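How to Host a Film Screening and Panel Discussion at Your Library

A public screening followed by a discussion is one of the easier events a library can put on, but a few steps have to happen in the right order. These notes come from the events desk at the Notdale library and cover a single evening film with a panel of three or four speakers.

1. Get the screening rights

Owning the DVD does not give you the right to show it to the public. Look up the distributor and ask for a public performance license. State the date, the number of seats and whether you plan to charge admission. Many distributors have a lower rate for free events. Our last license cost $345 for one showing. Ask for the license in writing and keep a printed copy at the desk on the night.

If you want to stream the film to people at home as well, say so in your first message. Streaming is often a separate license.

2. Book the room

Our main hall seats 142 people. For most documentaries we set out 90 chairs and keep the rest stacked at the back. Check that the booking includes an hour before doors open and an hour after the panel ends.

3. Invite the panel

Start eight weeks ahead. Look for people who know the subject from different sides – a teacher, a local reporter, someone from the county office. For our September event on the history of public schools, the panel was Geeta Sisodia, Akash Nigam and Bláthnaid Foley, with Girish Kaushik as moderator.

Send each speaker:

A link to watch the film in advance
The start and end times of the panel
The name of the moderator
Parking directions
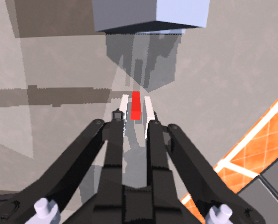

Simulated gripper with a small red block between its fingertips.

Keep opening remarks to three minutes each. The moderator should have 8 questions ready, though you will probably use half of them.

4. Publicize it

Put the event on the library calendar first, then send the listing to the local paper and the schools. Include the running time of the film and say clearly that a discussion will follow. If the event is free, put that in the first line.

For a film about elections or public policy, check your library's rules on political events before the listing goes out. Ours asks that no candidate speak from the stage and that any campaign material stay outside the building.

5. Test the equipment

Play the whole film once on the actual projector, with captions turned on. Walk to the back row and check that you can read them. Test every microphone, including the one for audience questions.

6. Run the evening

Doors open at 6:30 and the film starts at 7:00. Take a five-minute break before the panel – people will leave during the credits if you don't announce it beforehand. Collect written questions on cards during the break and hand them to the moderator.

Close the panel on time, even if hands are still up. Speakers can stay and talk in the lobby.

Questions about booking the Notdale hall go to Omprakash Prajapati at the events desk.

Page last updated 21/11/2018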